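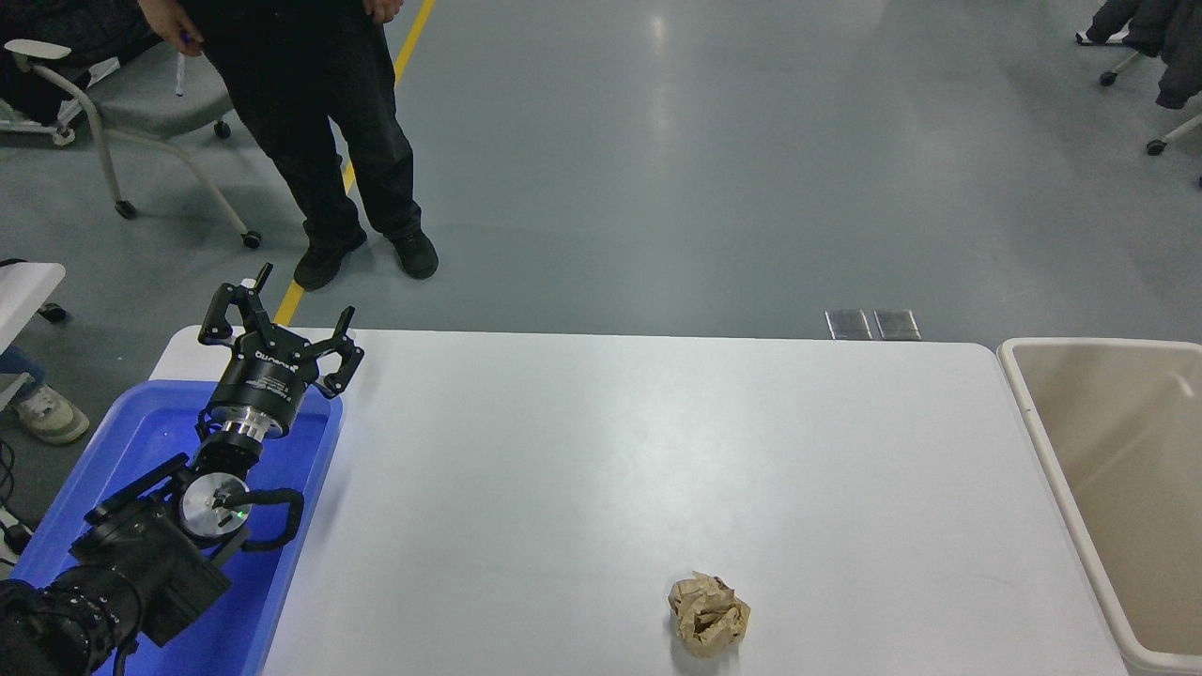
Teaching Days at Skundo: your questions

I get the same handful of emails before every teaching day, so I finally sat down and wrote out my answers. If yours is missing, write to me and I'll add it. Kenna Rankin

Do I need to know how to code?

Nope! You'll be steering the arm with a handheld controller or moving it by hand, and the software (we use Driline) records the whole thing while you do. The only typing is your name and a label for the task, like "paper to bin."

What will I be showing the robot?

Picking things up and putting them down, mostly. Beginners start with crumpled paper, and I'm very fond of crumpled paper. It's cheap, it's light, no two balls are the same shape, and if you squash one we just make another. Once you're comfy with that we move on to boxes and soft stuff like socks.

By hand or by remote, which is better?

Depends on the task. Guiding by hand feels more natural, and I'd pick it for short, slow moves. But your own arms end up in the camera view, and the robot won't have your arms around when it tries alone. For the three-fingered gripper I nearly always go remote. It feels clumsy for the first ten minutes (it did for me, anyway) and then your thumbs sort of catch on.

How many tries does it take?

More than you'd think. A good session gives us 36 clean runs from one person, and our paper set, which we call Divero, is at 2420 right now. My personal best is 146 in a day and I was useless at dinner.

What if I drop something?

Keep going! If you drop the paper and then pick it back up, that's a really handy recording, so please don't stop and start over. Only hit cancel if the arm bumps the table or you get completely lost.

Can I stand near the arm?

Behind the yellow line is fine while someone else is driving. If you want to come closer, say so out loud and wait for the driver to say okay. The red stop button works for everybody, and I'll never be mad at you for pressing it.

How long is a session?

Two hours with a break. Closed shoes, please, and tie back long hair.

When's the next one?

July 9, 2023, in the MacRitchie room. Sign-up closes when we have enough people, and after that I'll start a list for December.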